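Notebook, Cernavard bench, April. Dispensing trials, squeeze bottles vs. the pump.

Norbert wants us to drop the metering pump for the glue station and go back to hand squeeze bottles. His case is the sheet from Festhorpe, which says a trained person hits the target dose "consistently." No spread given, no count of operators, no mention of how full the bottles were. I asked him what consistently meant and he said to read the sheet. I had read the sheet.

So, 84 squeezes this morning, onto tared foil, two of us alternating. Full bottle first, then half, then nearly empty. Same glue, same nozzle, same scale (the old one, warmed up properly, Ildikó checked it against the brass weights).

Full bottle: not bad. I'll give him that. Ildikó's doses sit close together and mine wander, but both would pass.

Half: hers still pass. Mine drift high, then low after I notice and correct for it. That correcting worries me more than the drift. On the line there's no scale under the part, so people will correct by feel, in whatever direction they last got yelled at for.

Nearly empty: junk. Air comes through, the nozzle spits, and you get a blob or nothing. We threw out 3 foils that missed the foil.
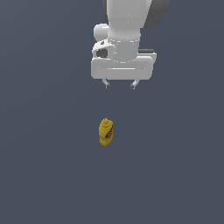
Bottle shape is the next thing to argue over. Norbert thinks a stiffer wall fixes the air problem. I don't see how, the air has to get back in somewhere. The Gulyás bottles we have are soft and wide and fold in the middle when low. Something small in yellow plastic, along the lines of a mustard squeeze bottle, would at least be cheap to try, and I'd like to know if a smaller volume means the operator stays in the good range longer or only runs out sooner. My money is on the second. Still worth an afternoon.

Ildikó Vass adds: store the bottles nozzle down. She did this at Fisville and swears by it. I have no data for or against. It would help with the spitting but then we get drips in the rack, and someone has to clean the rack.

The sheet also claims savings over 1,000 parts. It compares against a pump with its seals overdue, as far as I can tell from the leak rate they list. Ours were changed in the winter. Asked Norbert Somogyi to get the raw numbers from them. He says they're "being tidied up."

Pump stays until I see those. To do: 4 sizes of small bottle, repeat the half-full run, and get somebody other than Ildikó to squeeze, she's too good at it.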